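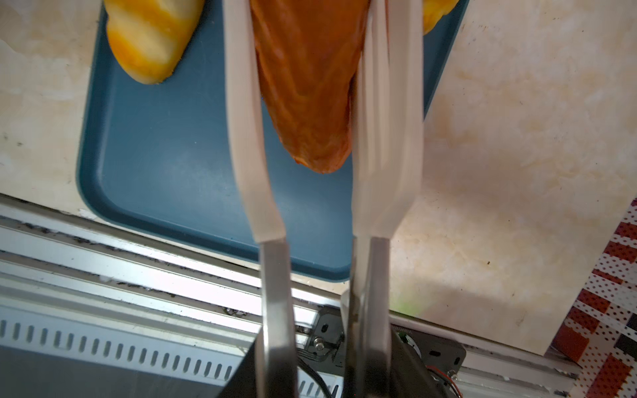
Bread for the table, the small kind, is having a good year. Rolls, twists, little glazed things you eat in four bites standing up. Revathi Salian has been baking them out of a narrow shop on Kandasamy Street in Brilenstead for 11 years, and when I ask what people get wrong at home she doesn't say flour, doesn't say yeast. She says plates. Too small, too crowded, everything stacked. Her answer is a tray. Blue if you can get it, a dusty teal sort of blue with rounded corners and a bit of a rim, on pale marble or whatever pale counter you've got, and then a striped loaf laid on the diagonal, yellow bands and deeper gold ones, with the smaller pieces given some room beside it. Blue makes crust look better. Try it with a supermarket roll if you don't believe her.

I got there Monday, six in the morning, wrong shoes. Shop doesn't open till 7 but the back door was propped with a flour bin and the radio was going. Salian talks fast and shapes faster. By the time I'd found a pen she had a whole batch of stripes done and I had to ask her to do one again.

The stripes, then. Two doughs. One plain, one with egg yolk and a little turmeric, not enough to taste. Roll both out thin, cut the yellow one in ribbons as wide as a finger, brush the plain one with water, lay the ribbons across. Press. Roll the whole thing up into an oblong with the seam underneath and taper the ends with the sides of your hands. That's the loaf. It looks like a lot more work then it is.

"Everybody wants to slash it," she says. "Leave it alone, it has its stripes already."

Glaze is where she gets strict. She uses honey, malt syrup and hot water, brushed on the second the bread leaves the oven and then again when it stops steaming. First coat sinks in. Second coat sits on top and shines. You'll get streaks, darker where the brush dragged, lighter where it pooled, and she likes those. A perfectly even glaze looks like furniture, she says. I wrote that down and underlined it.

Do not glaze and stack. Twice I've done this. You end up with one large bread.

Back to trays. Brullitz, the kitchen shop two doors down, sells the ones she likes, and she has sent so many customers over there that they keep a pile by the register. She owns a ridiculous number herself. Chipped ones go to the shop, good ones go home, and there's one with a burn mark that her sister won't give back. What to look for: a rim, but a low one. High sides hide the bread and you bang your knuckles on them. Rounded corners wipe clean, square ones collect sesame seeds till the end of time. Matte if there's a choice. Shiny tray plus shiny glaze is too much shine for breakfast.

Arranging. She hates the word, but she does it. Biggest piece first, on an angle, pointing in toward the middle. Then the dark pieces, then the pale ones, so a dark one never lands next to another dark one. Leave gaps. People need somewhere to put their fingers, or the tongs, and a tray with gaps gets refilled where a mountain just gets picked at from the top. Nothing hanging over the rim. Butter goes on it's own dish, well away, otherwise the glaze gets in it.

And put it out late. Glazed bread goes tacky in a warm room, and a full hour on the counter is too long in September, never mind July. She brings the tray out when the coffee is poured.

For the Lindomside street breakfast last fall she made 1,000 pieces with one oven and her sister. Up to 200 went in the first half hour. She did trays the whole way, no baskets, and a kid came back so many times for the striped ones that she finally handed him an end piece and told him to sit down. The ends are the best part anyway. More crust, more glaze, a bit chewy.

If you're making them this weekend: bake in the morning, cool on a rack, second coat while you look for the tray. Leftovers keep till the next day in a paper bag, cut side down if you've cut into the loaf. Not the fridge. Split, toast, salt butter. The striped one makes very good French toast, and you want thick slices, thicker than feels right, and a low pan because the glaze catches.

I came home with a paper bag of twists and a blue tray I had not planned on buying. The twists didn't make it to lunch.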